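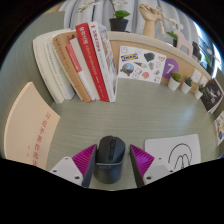 Hedel open day, Lulthorpe

It was a drizzly Tuesday when our little group finally got out to Lulthorpe for the Hedel open day, after two tries at booking that both came to nothing. The bus let us off on the wrong side of the canal, so we had a longer walk than planned, and I was very glad of the urn of tea waiting in the foyer. There were 50 of us signed up, split into two lots of 25, and I went round with the second lot, which left time for a biscuit and a good look at the old floor plans on the wall.

Hedel have been teaching machines to pick things up for a few years now, and what I liked straight away was how homely it all was. I'd been picturing a big grey hall with yellow fences. Most of what we saw was done at ordinary desks, with books and pot plants and stickers, the sort of desk any of us might have at home. The idea is that a person does the job first, holding a two-fingered gripper by hand with a camera on it, and the robot learns from the recordings afterwards. Our guide put the fingers either side of a computer mouse, very gently, and explained that coming in square to it matters more than squeezing hard. The fingers are a cheerful magenta with ridges along them and dark flat pads on the inside. I asked if the colour meant anything and was told it was what they had on the shelf that week!

They have 3,936 recordings so far in the set they call Okano, and each one is watched through by a person before it's kept. That sounded like a long winter to me, but the young woman doing it said she quite enjoys it with the radio on.

After that we were all allowed a turn. It's harder than it looks — your wrist wants to twist, and the grip is wider than you expect. I knocked a stapler off the desk on my first go and did rather better with a tape dispenser. The gentleman before me had it straight away and was unbearable about it all through lunch.

Lunch was from Son, the noodle place across the road, and very good value. The afternoon talk ran over and the room was warm, so I can't tell you much about the second half, but the slides are meant to be going up on their website.

For anyone thinking of going, the next open day is in July. Take the 63 bus and stay on until the stop past the bridge. Flat shoes are a good idea, and coats can be left at the front desk.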